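Ticket 536: Trailer brake controller fault, no output to left side on Gratora tandem
Status: Closed
Opened by: Maiara Bittencourt, service desk
Assigned to: Thaís Trindade, shop 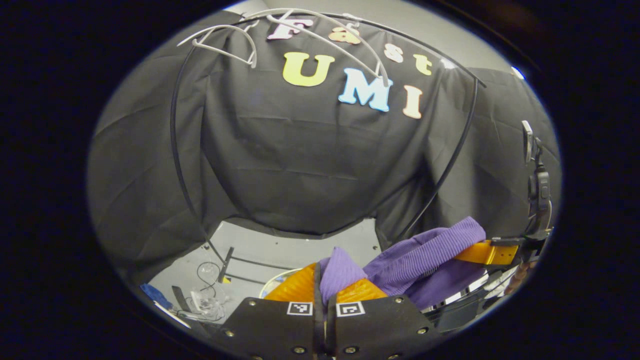 Attachment 1: felt letters on black cloth, "Fast UMI"

Customer complaint

Trailer is a used Gratora tandem axle utility, 16 foot deck, electric brakes on both axles. Bought from our used lot in December. Tow vehicle is a pickup with an Aveo in-cab brake controller, proportional type. Customer says the trailer pulls to the right under braking and the controller shows a short code (SH) every so often, mostly on rough road. Lights all work. Code clears by itself after a few seconds. He has tried turning the gain down and it made no difference apart from weaker brakes.

He also says the pull got worse after he had new tires put on at another shop. We do not have paperwork from that shop.

Log

Entry 1, Maiara
Took the call and asked the usual. Controller was installed by the dealer where he bought the truck. No codes when towing his other trailer, a Rugemalira dump, with the same truck. That points at the trailer and not the truck. Asked him to bring both in if possible. He can only bring the one.

Entry 2, Thaís
Trailer in bay 2. Plugged into the shop tester before touching anything. All lights good. Brake circuit draws 6.1 amps with full output. Four magnets of this size should draw 12 or a little over. So two are not working, or all four are weak.

Jacked up one side at a time and spun the wheels with brakes applied. Right front and right rear lock up hard. Left front and left rear both turn freely by hand. That accounts for the pull to the right. No short showing on the tester while the trailer is sitting still.

Entry 3, Thaís
Breakaway switch test: pulled the pin, right side locks, left side does not. Same result as with the tester. Breakaway battery was at 11.4 volts, which is low. Put it on the charger. Not the cause of the complaint but it needs to be written up.

Entry 4, Thaís
Went after the wiring. On this trailer the brake wire comes back along the tongue, feeds the right side first, then crosses to the left through the inside of the front axle tube. I don't like that routing. The wire has nothing to hold it still in there and it rubs on the steel every time the trailer moves.

Checked resistance at the left front magnet leads with the connectors cut off: 3.2 ohms. Left rear: 3.3 ohms. Both magnets are fine. Checked for voltage at the feed on the left side with the tester at full output: nothing. So the break is in the crossover wire.

Pulled the wire out of the axle tube. Insulation is worn through in two places and one of the conductors is broken all the way through at the second spot. The loose end on the feed side could touch the tube when bounced around. That explains the SH code on rough road and why it cleared.

Entry 5, Maiara
Called customer with the findings. Quoted new crossover wire outside the axle, new connectors on the left side, and a breakaway battery if the old one will not hold a charge. He asked if the tire shop did it. Told him no. The wear was inside the tube and would have taken a long time. He approved the work, total not to go over $384 without another call.

Entry 6, Thaís
Ran new 12 gauge two-conductor jacketed cable along the back side of the front axle, in Plullness split loom, clamped at five points with rubber-lined clamps. Left some slack at each end for suspension travel. Heat shrink butt connectors on all joins. Capped both ends of the old axle tube holes with grommets.

Ground for the left side was tied to a self-tapping screw in the frame with rust under it. Ran the ground back to the main white wire at the tongue box. Did the same on the right side while I was there.

Retest: 12.3 amps at full output. All four wheels lock.

Entry 7, Thaís
With the drums off on the left side I looked at the shoes and magnets. Shoes have plenty left. Left rear adjuster was backed off too far, so the brake would have been slow to grab even with power to it. Adjusted all four until there was a light drag, then backed off. Bearings repacked on the left only, as quoted. Right side bearings were not opened.

Torqued lug nuts. Two on the right rear were under spec — see note below.

Entry 8, Thaís
Breakaway battery came off the charger at 12.7 and was at 11.6 the next morning with no load. It is done. Replaced it. Pin pull test good on all four wheels.

Road test with the shop truck, empty and then with 1,000 pounds on the deck. 37 miles total, including the gravel road behind the quarry. No SH code. Stops straight. Gain at 5.5 felt right with the load on.

Entry 9, Maiara
Customer picked up Saturday, February 24, 2024. Went over the gain setting with him and had him do a couple of stops in the lot. Told him to recheck lug nuts after 50 miles and again at 100. Told him the right side bearings should be done before summer. Final bill came in under the approved amount.

Notes for next time

- Any Gratora tandem that comes in on trade should have the crossover wire checked for draw, left and right. Working lights tell you nothing about the brake circuit.
- Amp draw goes on the intake sheet from now on. Maiara has added a line for it under brakeaway battery.
- Low lug nuts were on wheels the other shop had off. Customer was told.
- Old wire is in the box under bench 3 if anyone wants to look at it.

Follow-up call

Customer reports two trips since pickup, one loaded. No codes, no pull. Lug nuts rechecked once. OK to close.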